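Como trocar e ajustar os dedos amarelos da garra manual

Quem trabalha com a garra de mão já sabe que ela aguenta bastante coisa, mas os dedos são a parte que mais sofre, coitados! Passam o dia apertando tecido, alça de caneca, tampa de pote, e um belo dia a camiseta começa a escorregar e a gente fica culpando a camiseta. Aqui na oficina de Skusavcombe eu faço essa manutenção com calma, de preferência de manhã e com um café do lado (longe da bancada, por favor), e resolvi escrever o passo a passo do jeito que ensino para quem chega.

Você vai precisar de uma chave Allen pequena, um pano de microfibra, álcool isopropílico, um pincel macio e o par de dedos novos. Os nossos são impressos pela Mazurek e vêm sempre aos pares. Troque os dois juntos, mesmo que só um pareça gasto, porque um dedo novo contra um velho nunca fecha direito.

Comece desligando a garra e soltando o cabo. Abra os dedos até o fim do curso, sem forçar, e passe o pincel nos trilhos. Vai sair fiapo, e se você lida com roupa vai sair muito fiapo mesmo. Depois solte os parafusos de cada dedo, meia volta de um lado, meia volta do outro, e guarde tudo numa tampinha (eu já perdi parafuso embaixo do armário e passei a tarde de quatro no chão).

Encaixe os dedos novos e aperte só até encostar. Feche a garra devagar, olhando por trás, e confira se os dois estão paralelos. A folga entre eles precisa ser igual da base até a ponta. Se um estiver torto, afrouxe, acomode com o polegar e feche outra vez. Só então dê o aperto final, que é firme mas gentil: o plástico racha se você se empolgar.

Aproveite para limpar as duas lentes com o pano seco. O álcool fica para os dedos e a carcaça, e mesmo ali passe longe da etiqueta com o código, senão a impressão vai embora e depois é um sufoco para cadastrar a ferramenta de novo.

Agora vem a parte de que eu mais gosto, o teste com tecido! Escolha uma peça escura e molinha, dessas que dobram para todo lado, pegue pelo meio e levante acima da cama ou da mesa.
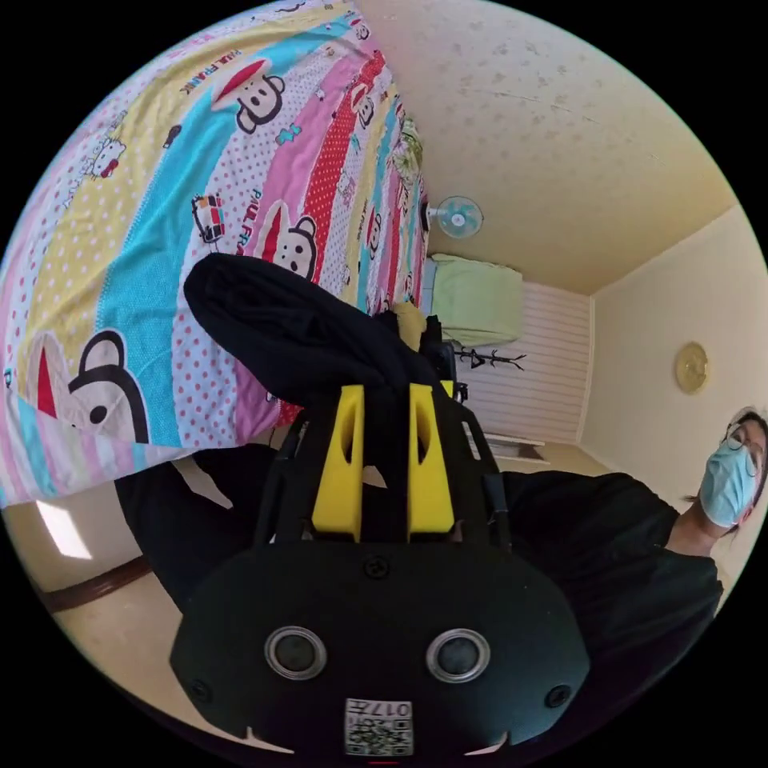
Garra 017L segurando uma peça preta dobrada sobre a cama.

Mantenha a peça no alto por 15 segundos e fique de olho na dobra presa entre os dedos. Se ela descer, mesmo um pouquinho, abra, limpe as faces internas com álcool, espere secar e tente de novo. Eu repito 6 vezes, mudando o ponto de pega: gola, barra, manga, costura grossa. A costura grossa é a mais chata, e é nela que aparece o dedo mal apertado.

Passou em todas? Então anote na ficha o número da etiqueta e zere o contador de ciclos. Refazemos a inspeção a cada 2,000 fechamentos, ou antes, se alguém reclamar de escorregão. Em janeiro um par durou quase 31 dias de uso puxado, e a Blažena Čierny, que cuida das fichas, me mandou até parabéns.

Dedos usados vão para a caixa de Clestlow, na prateleira de baixo, amarrados com elástico.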